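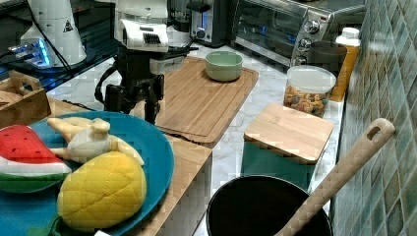
봉제 과일 장난감 세탁, 어떻게 하세요?

Ekua Baidoo
작성일 2023.06.16

주방놀이용으로 천으로 된 음식 장난감을 쓰고 있습니다. 수박 조각, 껍질이 벌어진 바나나, 마름모 누빔이 들어간 노란 과일 이렇게 있고 속에는 솜이 들었습니다. 평소에는 파란 접시에 담아서 주방 조리대에 올려두는데, 토스터랑 오븐이 있는 쪽이라 빵가루도 묻고 기름때도 타는 것 같습니다. 세탁 표시 라벨은 잘라버려서 없습니다. 세탁기에 돌려도 되는지, 바나나 껍질 부분은 모양이 안 망가지는지 궁금합니다. 누빔 사이에 낀 가루 빼는 방법도 알려주시면 감사하겠습니다.

Nurhan Kılıçarslan
저는 손세탁합니다. 먼저 마른 상태에서 칫솔로 누빔 선을 따라 털어내세요. 물부터 묻히면 가루가 뭉쳐서 더 안 빠집니다. 그다음 미지근한 물에 중성세제를 조금 풀고 겉면 위주로 눌러 빱니다. 비틀어 짜면 솜이 한쪽으로 몰립니다. 수건에 싸서 눌러 물기를 빼고 채반에 올려 그늘에서 말리세요. 두꺼운 건 속까지 마르는 데 이틀 걸렸습니다. 바나나 껍질은 한 장씩 펴서 말리면 모양이 거의 그대로 남습니다.
수박처럼 빨간 천이 흰 천에 붙어 있는 건 물 빠짐을 먼저 확인하세요. 젖은 흰 수건으로 빨간 부분을 잠깐 눌러보고 색이 묻으면 담그지 말고 부분만 닦는 게 낫습니다.
기름때는 주방세제 한 방울을 면봉에 묻혀 문지르면 웬만큼 빠집니다. 그리고 토스터나 오븐은 쓸 때 뜨거워지니까 장난감은 거리를 두고 보관하세요.

Dede Dramani
망에 넣고 세탁기 울코스로 돌립니다. 2,000원짜리 망이면 충분해요. 건조기는 안 돌려봤습니다.

Jenő Bíró
저희 집 건 세탁기 돌렸다가 솜이 다 뭉쳤어요. 그냥 물티슈로 닦으세요.

Ekua Baidoo
답변 감사합니다. 수박은 색부터 확인해보고 나머지는 손으로 빨아보겠습니다. 접시는 식탁 쪽으로 옮기려고 합니다.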